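An open day at the Alen workshop, Trendcombe

I'd been meaning to get to one of the Alen open days for ages, and on Wednesday I finally managed it. Trendcombe is a bit of a trek if you don't drive (train, then the slow bus, then a walk past every tile showroom in the county), but I got there just before ten, was given a lanyard and a very good cup of tea, and off we went.

For those who haven't come across them, Alen do server repair and refurbishment. Old machines come in from offices and data centres, get stripped, tested and put back together, and go out again with a warranty. The front half of the building is what you'd expect: benches, racks, trolleys, a radio on low. The back half is where they're teaching robot arms to do some of the fiddly bits, and that was what I'd come for!

They let us in 8 at a time, and I was in the second group. The bay is smaller than I'd pictured. There are 2 stations, both with a pair of grippers on arms over a bench, and they're taught in different ways. At the first one a technician simply takes hold of the arm and moves it. There's a button near the wrist, you press it, the arm goes slack, and you walk it through the job while it records where it's been. We all got a turn at this, picking up a memory module from a tray and laying it down on a mat. It's heavier than it looks, a bit like steering a shopping trolley through treacle, and I put my module down at a jaunty angle. The arm then repeated my go, jaunty angle and all, to general amusement.

The second station is the one I could have watched all day. The operator sits a few steps back with a pair of handles, called the Abugri rig after the workshop in Fuvier that built it for them, and whatever her hands do, the grippers do. No touching the arm at all. She works partly by looking across at the bench and partly from a screen showing the view from the wrist, and she told us the wrist view is the one that matters once you're down inside a chassis, with the memory slots on either side of you and not much room to swing anything.

The job that morning was the processor socket. If you've ever built your own PC you'll know the feeling – lever, metal frame, chip, held breath. She talked us through it while she worked, and what struck me was how slowly she went. I'd assumed you would want to show the robot the quickest way. She said no, you want to show it the same way over and over, with small differences in where you start, and you want to be boring about it. If she dithers, the dither goes in the recording and she bins that one and does it again.

So far they've kept 218 recordings of the socket job. The target for all the jobs together is 4,000, which made somebody behind me whistle. Each one gets watched back before it's kept, and there's a sheet by the screen where the operators write down why they threw one out. I had a nosy: "bumped clip", "too fast", "sneezed".

I asked about feel, as I can't imagine doing that sort of work without it. The handles push back a little when the fingers meet something, but she said it's faint, and for the first fortnight she kept gripping far too hard. Now she goes by the sound of the motors as much as anything. She also prefers the handles to moving the arm by hand, mainly for her shoulders, though her colleague at the first station thinks the hand-guided recordings come out smoother. They've obviously had this argument before.

Then I got five minutes in the chair. Oh dear. My task was only to bring the fingers down towards a scrap board and stop, and I managed to go left when I wanted right and then overcorrect so badly that the safety stop kicked in. Great fun, all the same, and they were very patient with everybody.

A few practical bits if you fancy going. Tours are free but you have to book, and the afternoon slots fill up first. Wear flat shoes, and leave your bag in the lockers, as they won't let you into the bay with it. The café does soup and a roll until two. There's a ramp at the side entrance, which isn't signposted from the road, so ask at the gate.

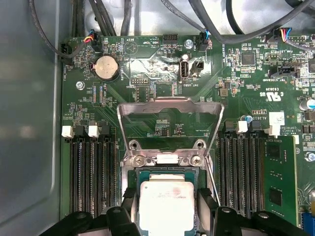
The next open day is in January, and they're hoping to have the memory job running on its own by then, with the socket one to follow later in the year. I've already put my name down for the morning, and I'll be asking for another go on those handles.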